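Ketetti 旧衣整理室招聘:叠衣整理员(长期)及十一月短期参加者

首页 > 工作机会 > 整理室
联系人:Marwa Benjelloun
工作地点:Wanitz 大楼二层,整理室
工作性质:长期岗位四名,短期岗位六名
申请方式:见本页最后部分

先说一点关于语言的事。中文是我的第三种语言,这个页面由我自己写。如果有的句子读起来不太自然,请原谅。数字、时间和工资我检查过两遍,都可以相信。如果有看不懂的地方,请写信来问,我会回答。

一、我们做什么

Ketetti 收旧衣服,整理好以后再卖出去,或者交给需要的地方。我们收的衣服大部分是日常的:牛仔裤、衬衫、毛衣、小孩的外套、床单和毛巾。很贵的衣服很少。每年从十月开始,很多家庭换季,袋子就多起来,到十一月最多。

上一个换季的时候,我们一个月里登记了 947 袋。一袋里面有时候是三件大衣,有时候是四十双袜子,所以袋数只能说明门口有多忙,不能说明房间里有多忙。同一个月整理完并且上架的牛仔裤是 745 条。牛仔裤是我们卖得最好的东西,也是叠起来最费力气的东西,因此这次招聘的要求里会多次讲到牛仔裤。

整理室的工作分成四段:开袋、检查、叠、装箱。洗衣服不在我们这里做,由 Savell 洗衣房做,他们每天上午把干净的衣服送回来,下午把要洗的取走。修补也不在整理室做,我们只负责把要修的地方用夹子标出来。

二、岗位一:叠衣整理员(长期)

主要工作:

开袋。把袋子里的衣服拿出来,按照种类放到不同的筐里。潮湿的、有强烈气味的,单独放,并且在登记本上写一行。

检查口袋。每一条裤子的每一个口袋都要摸,包括右前方那个很小的口袋。我们在口袋里找到过钥匙、耳环、车票、一颗牙齿(小孩的乳牙,用纸包得很好),还有一封没有寄出的信。找到的东西放进信封,写上袋子的号码,交给当天的组长。请不要自己打开信或者纸包。那颗牙齿后来还给了妈妈,她自己来取的。

检查衣服。看拉链能不能拉到头,扣子有没有少,裤脚有没有磨破,腋下和领口有没有黄色。我们有一张表,分成 A、B、C 三个等级。第一周您不需要自己决定等级,旁边的同事会和您一起看。

叠。按照 Ketetti 的叠法,叠成能够竖着放进箱子的大小。叠法在第四部分有详细说明。

装箱和贴标签。每箱只放一个种类、一个尺码范围。标签贴在短的那一面,字朝外。

收拾桌子。每次换班之前,桌子要擦一遍,筐要放回墙边,地上的线头要扫掉。

工作时间有早班和午班两种。早班从早上八点到下午一点,午班从下午一点半到六点半。中间有二十分钟休息。您可以只做早班,也可以只做午班,可是请不要一周里面来回换很多次,排班的人(就是我)会很头疼。

工资按小时计算,试用期和正式期一样,我们不做试用期打折。具体的数字在回信里告诉每一位申请人,因为早班和午班有一点区别。另外每个月有交通补贴,凭票据报销。午班的同事可以在楼下的 Pyo 食堂吃晚饭,价格和楼里其他公司的员工相同。Pyo 的豆腐汤很好,米饭有一点硬。

三、岗位二:十一月短期参加者

十一月我们会需要更多的手。短期参加者做的事情比较简单,主要是叠和装箱,不做等级检查,也不做登记。您可以选择两周或者四周,每周至少来三个半天。

短期岗位不要求经验。以前来过学生、刚退休的老师、在家照顾小孩的父亲,还有一位拉小提琴的先生,他叠衬衫的领子叠得比我们所有人都好。第一天有两个小时的学习时间,也算工资。

如果短期结束以后您想留下来,可以告诉组长,我们会先考虑您。但是我不能现在就答应,因为长期的位置只有四个。

四、叠法的说明(请申请以前读一遍)

我把这一部分写得比较长。以前有申请人来了第一天才知道,叠衣服在我们这里有规定的方法,觉得很意外,第二天没有再来。我觉得先说清楚对大家都好。

(一)牛仔裤

1. 把裤子放在桌上,横着放,裤腰在右边,裤脚在左边。左手习惯的人可以反过来放,没有问题。

2. 拉链拉上,扣子扣上。扣子少了就只拉拉链,并且放一个夹子。

3. 两条裤腿对在一起,后面的口袋朝外。这时候裆部会有一个尖尖的角出来,把它向里面折,让整条裤子的边成为一条直线。

4. 用手掌从裤腰向裤脚推平,推一次就可以。旧的牛仔布有自己的皱纹,膝盖后面和大腿上面的那些皱纹推不掉,也不需要推掉。新来的同事经常在这一步花太多时间。

5. 从裤脚开始,向裤腰折一次,裤脚停在离裤腰一个手掌宽的地方。

6. 再折三分之一,再折三分之一。折好以后应该能自己站在桌上。如果倒下来,多数是第五步折得太松。

7. 口袋的缝线应该在外面能看到。客人是看后面的口袋来认牌子和颜色的,所以这一面在箱子里朝上。

裤脚那一头特别容易堆在一起,尤其是很长的裤子和裤脚很宽的裤子。请在第四步以后再看一眼左边,把堆起来的地方打开,然后再折。弹力布的牛仔裤比较滑,折两次就好,不要折三次。

(二)衬衫

扣第一颗、第三颗和最后一颗扣子。正面朝下。袖子向后面折,袖口和下摆对齐。然后两边向中间折,最后从下面往上折两次。领子不要压。用过很久的衬衫领子会自己倒向一边,用手指从里面扶起来就可以。

(三)毛衣

毛衣不可以挂,不可以竖着放。折好以后平放,每一摞最多八件。有小球的毛衣放进蓝色的筐,另外处理。

(四)毛巾和床单

毛巾先对折再折三分之一,边朝里面。有松紧带的床单是最难的。我在这里不写方法,因为我写过三次,每次同事们读完都说看不懂。我们会在桌子旁边给您看。

(五)小孩的衣服

和大人的一样叠,只是少折一次。连在一起的衣服(上衣和裤子一体的)把腿向上折到肚子的位置。袜子成双,套在一起的时候请不要把袜口拉得太开。

五、关于速度

很多申请人在信里问:一个小时要叠多少条?我们没有规定一个小时的数量。我们看的是一天结束的时候箱子有没有装对。装错一箱,要打开重新看,花的时间比慢慢叠多得多。

当然,完全没有速度也不行。一般来说,第一天大家都慢,到第二周的中间,手就自己知道下一步了。如果三周以后您还觉得很吃力,我们会坐下来谈,看看是不是检查或者登记的工作更适合您。有一位同事就是这样换到登记的,她现在管理整个登记本,字写得非常清楚。

六、我们希望您是什么样的人

年满十八岁。

能够站着工作两个小时,然后坐一会儿,再站两个小时。高的椅子有,可是叠大件的时候站着比较方便。

能够提起十二公斤的箱子,从桌子放到推车上。如果您的腰不好,请在申请信里写一句,我们可以安排不提箱子的位置。这样的位置有两个。

对棉絮和灰尘不过敏。我们有口罩,但是口罩不能解决严重的过敏。

能够读和写简单的中文。标签上的字很少,种类、尺码、等级,一共没有多少。口语有口音没有关系,我自己也有。

愿意按照同一个方法做事。我知道每个家里都有自己的叠法,我母亲的叠法和这里的完全不同,我回家的时候仍然用她的。在整理室里请用整理室的。

不需要学历证明。不需要销售经验。不需要会电脑。

七、整理室是什么样子

房间在二层的北面,下午的光不强,所以灯一直开着。叠衣服用的是浅色木纹的桌子,蓝色和黑色的布放在上面都看得清楚,污渍也容易发现。请不要在桌上放杯子。水杯放在门口的架子上,架子有名字的标签。

冬天房间里是十九度。站着干活的人觉得刚好,坐着登记的人觉得冷,请带一件薄的外套。我们不喷香水,也请您来上班的时候不要喷,洗好的衣服很容易沾上味道。手上有戒指的话,带尖的请取下来,毛衣会被勾住。指甲不要太长。

音乐可以听,用一边的耳机,音量小。早班的人喜欢安静,午班的人喜欢说话,这是很多年形成的,您申请班次的时候可以想一想自己是哪一种人。
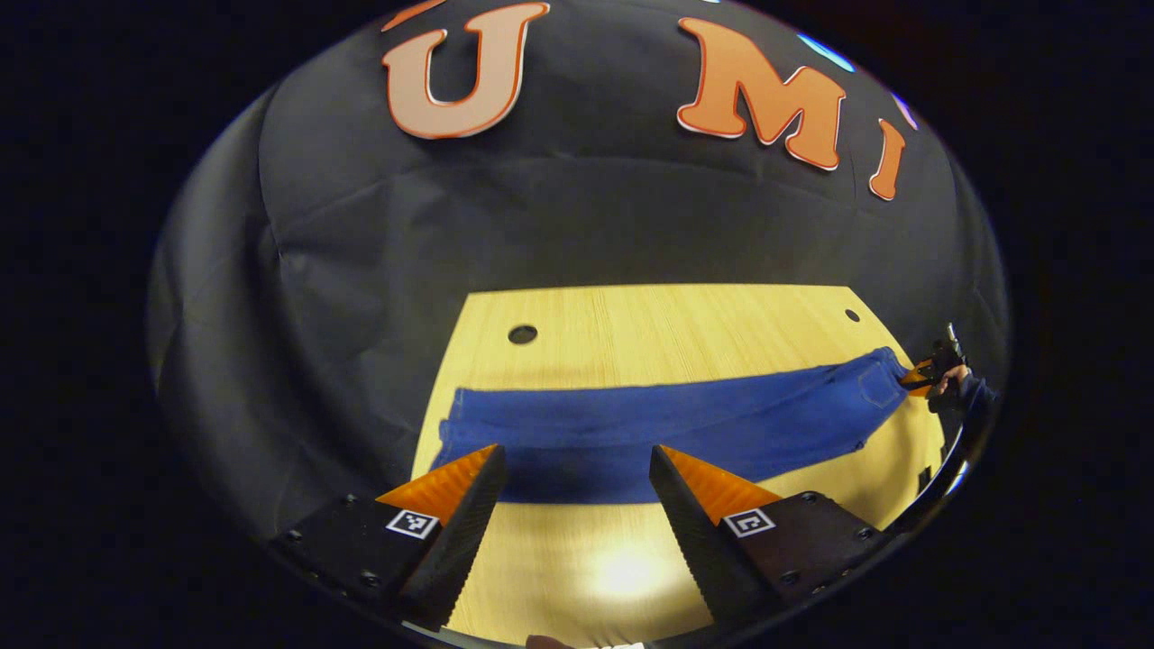

衣服的来源也有人问过。大部分来自三个方向:居民自己送到门口的,学校每个学期末收集的,还有搬家公司转给我们的。搬家公司的袋子里种类最乱,有时候衣服和餐具放在一起,开袋的时候请戴手套。手套在每张桌子下面的抽屉里,有三个尺寸。

八、第一周的安排

第一天:上午八点半(午班是下午两点)在 Wanitz 大楼一层的前台等,会有人下来接您。请不要自己坐货梯。先看房间,认识同事,然后学习牛仔裤和毛巾。

第二天:继续牛仔裤,加上衬衫。

第三天:跟一位同事开袋和检查口袋。

第四天:毛衣和小孩的衣服,装箱,贴标签。

第五天:自己完整做半天,旁边有人。最后半个小时和组长谈话,您可以说哪里不舒服、哪里不明白。去年有一位新同事在这个谈话里说,装标签的盒子放得太高,她够不到。第二天我们就把盒子放低了。这种小事请一定要说。

短期参加者的安排是前两天相同,第三天开始就进入正常的班。

我们给每个人一件围裙和一个布袋。围裙每周交给 Savell 洗一次,请在交之前把口袋里的夹子拿出来。夹子进了洗衣机以后会发生什么,Savell 的人会很仔细地告诉您。

九、福利和规定

长期员工有带薪休假,第一年十天。生病请在上班一个小时以前打电话或者发短信,不需要写长的解释。

员工购买衣服有七折,每个月最多五件,要等衣服上架一天以后才能买。这条规定请认真对待。在桌上看到喜欢的东西就放到一边,对客人不公平,我们曾经因为这件事和同事有过不愉快。

口袋里找到的钱,无论多少,放进信封。一年里没有人来领取的钱,我们用来买整理室的水果和茶。去年年底一共是 599 元,买了很多橘子。

手机可以带,请不要拍客人的私人物品,包括信封里面的东西。

整理室里不能吃东西。Pyo 食堂从上午十一点半开到晚上七点,休息的二十分钟足够走下去喝一杯茶再走上来。

十、常见的问题

我不会叠衣服,可以申请吗?
可以。完全不会的人有时候学得更快,没有旧习惯。

可以和朋友一起来吗?
可以,请在两封信里都写上对方的名字。我们尽量安排同一个班,但是不一定同一张桌子。

坐着轮椅可以做吗?
可以做登记、标签和小件的叠法。大楼有电梯,整理室的门够宽,有一张桌子的高度可以调。请提前告诉我们,我们把那张桌子的位置准备好。

只想做牛仔裤,可以吗?
有人问过这个问题,而且不止一个人。短期岗位可以优先安排牛仔裤,长期岗位需要所有的种类都做。

面试的时候做什么?
先谈十五分钟,然后请您叠三件东西:一条牛仔裤、一件衬衫、一条毛巾。您用自己家里的方法叠就好。我们想看的是您怎么对待一件别人穿过的衣服。叠完以后我们一起喝茶,您问我们问题。

面试有没有钱?
没有工资,但是交通费可以报销,请留好票据。

做完两周以后可以拿到证明吗?
可以。请在最后一天以前告诉组长您的名字在证明上怎么写,中文或者字母都行。

住得很远怎么办?
903 路公交车在 Wanitz 大楼的后门停,早班的人大部分坐这一班车。骑自行车的人可以把车放在院子里,有顶棚。汽车没有停车位。

十一、怎样申请

请写一封短信,电子邮件或者纸都可以,半页就够。请写清楚:

您的名字,和您希望我们怎么称呼您;

申请长期还是短期;

早班还是午班,哪几天不能来;

最早什么时候可以开始;

有没有我们需要知道的事情,例如腰、过敏、要接孩子的时间。

不需要照片。不需要很正式的简历,如果您有,可以附上,我们会读。请不要寄证书的原件。

电子邮件的标题请写“整理室”,加上您的名字。纸的信请送到 Wanitz 大楼一层前台,信封上写 Marwa Benjelloun 收。前台上午九点开门,中午十二点到一点没有人。

每封信我都会回,一般在五个工作日以内。如果超过了八天还没有收到,请再写一次,有可能进了垃圾邮件,这样的事情发生过。

短期岗位在十月底以前确定名单。长期岗位没有截止时间,四个位置都满了以后,我会在这个页面的最上面写“已满”。现在还没有写,所以还可以申请。

整理室每个月的第一个上午十点到十一点可以参观,不用预约,在前台说一声“看整理室”就可以。参观的时候请穿平底的鞋。如果您正好有不穿的衣服想送来,也可以一起带着,请洗过、干透,装在能封口的袋子里。

Marwa Benjelloun
Ketetti 整理室,排班与招聘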